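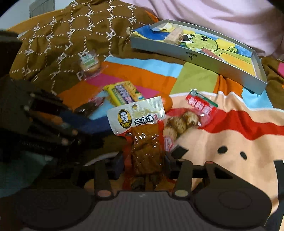

Questions from the floor: the new pick stations at Gramach

We run a snack-box business. Customers pay monthly, we send them a mix of snacks, and until January every snack in every box got there by human hand. Now some of them don't. The same questions keep landing in the suggestion box, along with the gum wrappers, so the answers are collected on this page.

Am I being replaced?
No jobs are being cut this year. That is in writing and pinned up next to the time clock. What happens the year after depends on orders, same as it did before anyone bought a gripper. We'd rather say that than promise you a gold watch.

What do the stations do?
They pick single items and put them in a box. The Zostov line handles the boring shapes: wafers, cartons, anything with corners. Floppy bags, hang-hole packs and sausages are still being taught, and for now people do the teaching.

What does "teaching" mean? I have never taught anybody anything.
You hold the hand-held gripper, you pick up a snack with it, you set it down where it belongs. Then you do it again. A session runs 90 minutes with a break in the middle, and a full set is 158 picks. It is about as thrilling as it sounds, but you can do it sitting down.

Does it pay more?
Yes, one grade up for the hours you're on it. If you go back to packing after lunch, the afternoon is at your normal rate. Payroll got this wrong in the first month and has fixed it. Check your stub anyway.

Why is everything laid out on blankets? We pack on steel.
The software learns whatever it's shown, and if all it ever sees is steel it gets confused by a napkin. So the practice surfaces are patterned, striped and rumpled on purpose. Bring in old fabric if you have some. You may not get it back smelling the same.

How good is it?
On wafers, better than most of us at the end of a shift. On soft bags it drops almost 15 in every hundred, and it has no shame about it. The test for putting a new item on the line is that the floor lead is willing to stand next to it without wincing.

Who is responsible when it wrecks a bag?
Not you. Damaged stock from a station goes in the station's own bin and is logged to the station. If a supervisor writes it against your name, bring it to the office.

Can we eat the damaged ones?
No. Practice items have been handled all day. Yes, we know what happened to the spicy ones.

My wrist hurts after a session. Is that normal?
It's common, and you should report it anyway. The grip is heavier than it looks – we've asked Chuang, who supply it, for a lighter one. Until it shows up, one session per person per day, and swapping hands is fine.

Is the camera on the gripper watching me?
It looks at whatever the gripper is pointed at, so mostly snacks. The recordings go to training and are not used for timing, discipline or settling arguments. If you'd like to see what it records, ask for a playback. So far the reviews have been mixed.

Do I have to do it?
No. There are 43 people on the packing floor and the sign-up sheet is voluntary. Saying no doesn't go on your record. Saying yes and then wandering off mid-session might.

What happens at the Bekemow site?
They get their first station in the fall. Anyone here who has done ten sessions can apply to go over and help set it up, mileage paid. Lunch is on you, and their vending machine only takes coins.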